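Re: [league-list] Handicap cap and the team entry question

Replying to the whole list because I got the same question from three people off-list.

On Gebru's message from last night:

> The captains at Stanciu Lanes want to know if the 4-person teams
> can still carry a fifth bowler on the roster for the January
> tournament. Last year we were told yes at sign-up and then no at
> the desk. Also, does the handicap still come off the book average
> or can we use the current one? Two of my people have dropped a
> lot since the fall and would like to use current.
>
> Dagim Gebru

Taking the roster question first. Yes, a team can list a fifth bowler. The fifth has to be on the entry form when it comes in, with an average filled in, and has to be a paid member. What happened last year was that two teams wrote in a name on the morning of their squad, and the desk turned them down, which was correct under the rules as printed. The wording on the form was poor and it has been changed. It now says "list all bowlers, including any substitute" right above the name lines.

A substitute can come in between games but not in the middle of one, except for injury. Once a bowler is taken out he or she stays out for that squad. Same as league play at both houses.

On averages, it is still book average, minimum 21 games. If you don't have a book average we use the current one as of the entry deadline, again with 21 games. We looked at letting people pick and the trouble is that everyone picks the lower one. The exception is the other direction: if your current average is 10 or more pins above book, you use the current. So Dagim, your two bowlers would go in at book. I know they won't like it.

Handicap is 90 percent of 220 for singles and doubles. No change there. For teams there was a proposal to cap the combined handicap, and I have had more mail on that than on everything else put together. It did not pass. The team that won at Gisell last spring had a high game of 276 from a man carrying a 168 average, and I understand why people were sore about it, but the averages were checked afterward and they were fine. He had a good game.
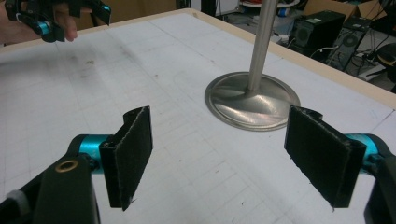 Prize fund is returned 100 percent, as before. We expect up to 2,000 dollars in the team event if the entries hold, paid one place for every 4 teams. Singles and doubles pay the same ratio. Checks are mailed after the averages are verified, so please put a current address on the form. Three came back to me last time.

Squad times are now on Skedico. You can reserve a spot there but the reservation isn't an entry until the form and the fee are in. If your captain doesn't use a computer, call the desk at Stanciu and they will put it in for you. The early squad is 9:30 a.m. and check-in closes 20 minutes before - they will be strict about it, there is a youth league on those lanes right after.

Plarnex is doing the shirts again. Sizes go to them through the team captains and not through me.

Still need to know who is bringing the scratch doubles sheets over from Gisell. I don't have them.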